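Udville workshop shortens hand calibration on two-armed cell

13 December 2018

Kinduto has changed the way it services the two-armed handling cell at its Udville workshop, after a run of drift faults in November left the machine idle for most of a week. The new routine checks every finger joint against a simulated copy of the cell before the arms are allowed back to normal speed.

The cell, known in the workshop as Kasten, has two arms mounted side by side, each ending in a hand with jointed fingers. It is used to develop packing and sorting tasks with household goods. Its fingers are pulled closed by thin cables, and those cables stretch with use. When they do, the angle the controller believes a joint has reached and the angle it has really reached move apart.

Ingrid Kapoor, who runs maintenance at the site, said the fault was hard to spot at first. The fingers still closed and the force readings were within limits. Objects began to slip only when the hand was turned palm down, and the cause was traced to two joints on the right hand that were stopping short by 2 degrees.

"We had been zeroing the fingers against the end stop," she said. "That tells you where the joint starts. It says very little about what happens halfway through the travel, where most of the gripping is done."

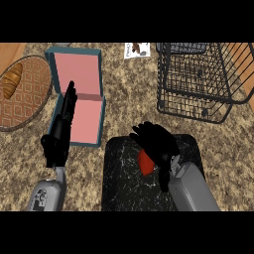
Calibration now begins with the hand cold and the cables slack. A technician takes up the slack at the tensioner, locks it, and runs each finger through its full travel for 30 cycles so that the cable beds in. The hand is then sent to a set of stored poses, and the joint readings are compared with those from the simulation, which was built by Finlay Ogilvie using a package called Vokura. The poses are taken from task layouts and include both closed and open shapes. In one layout the left hand reaches towards an open teal box with its fingers held together, while the right holds a red object over a dark tray with its fingers spread and curled. The first shape shows up any sideways error between neighbouring fingers; the second loads the middle joints, where the November fault lay.

Any joint that differs from the model by more than the set limit is adjusted at the tensioner and run again. If it fails a second time the cable is replaced. The wrist is checked last, as its bearing is not affected by cable tension and seldom needs attention.

The full routine takes 60 minutes for both hands. The old method needed most of a morning, largely spent on test grips with real objects and on resetting the cell between them.

Ogilvie said the model had to be corrected before it could be trusted. The first version treated the cables as rigid – a fair assumption for the forearms, but a poor one for the fingers – and so passed joints that were plainly out. Cable stretch is now entered as a separate value for each finger and updated at every service.

Imani Lindgren, who schedules work on the cell, said the checks would be carried out every 2 weeks for the present. Spare cable sets are being kept beside the machine, cut to length and already fitted with end ferrules.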